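Limescale and the combi boiler, part two

19 December 2021

The descaler went through the plate heat exchanger in May and the hot tap ran properly until the start of this month. Flow is fine. The temperature drifts, which points back at scale on the domestic side, so I have started measuring things I should have measured the first time.

Water in Jastthorpe comes off chalk. My drop test kit gives 34 on the Clark-style scale printed on its leaflet, which I don't believe, and a second kit gave a much lower number from the same jug. I have thrown the first kit away. The second needs its bottle held dead vertical or the drops come out undersized and the reading goes high.

Method, for anyone repeating it: run the cold kitchen tap for 4 minutes, fill a clean jug, take three samples from the jug and use the middle value. Hot water is no use for this, as part of the hardness has already been left behind in the boiler.
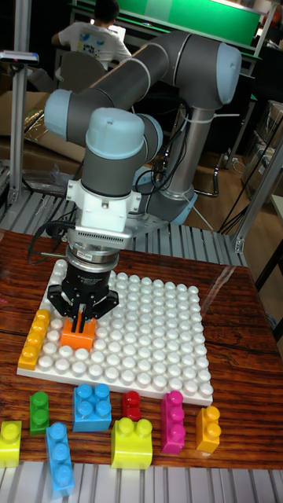

Nnamdi Isah wrote in after part one to say that the set point matters more than the hardness figure, and that dropping his hot water from 60 to 50 degrees did more for his exchanger than the inhibitor cartridge he had been replacing every year. I have no reason to doubt him. Scale comes out of solution faster as the plates get hotter, and most of us then mix the result with cold at the tap anyway.

I have set ours to 50 and left the cartridge in, which makes this a poor experiment. The inlet filter was clear. The flow restrictor had a crust on one side and took 8 hours in citric acid to come clean.

Next job is a clip-on thermometer on the hot outlet pipe, logged at the same draw-off each morning. The Evitz one I ordered is out of stock until the new year.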